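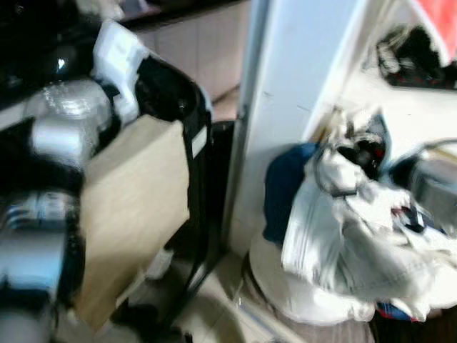

The arm mid-move beside the black bag and cardboard panel, with the laundry pile in its white basket to the right.

Roltton arm: cable reroute and speed limits

The home build based on the Roltton arm kit has reached its second wiring revision. The first loom, fitted in September, ran outside the joints and snagged whenever the elbow folded past 145 degrees. It has been replaced with a shorter run clipped along the inner side of each segment, with a service loop at the shoulder.

Joint drivers are now Brerkex units, 2 per board, fed from a single Kuhlmann supply. Current draw peaks at up to 14 amps when shoulder and elbow accelerate together, so the controller staggers the two starts by 400 milliseconds. The delay is noticeable in slow moves and will be shortened once the supply is upgraded.

Work at floor level continues in ordinary household clutter. Soft items remain the hard case - the planner treats a heap of cloth as one solid obstacle and keeps well clear of it. Fast swings also blur the camera view enough to spoil edge detection, and a lower speed cap is being tested for any move that needs a fresh image.

The wiring diagram and the Ferkari mount drawings were updated on 2021-03-17. Members building the same kit should check the elbow clip spacing against the new sheet before cutting cable.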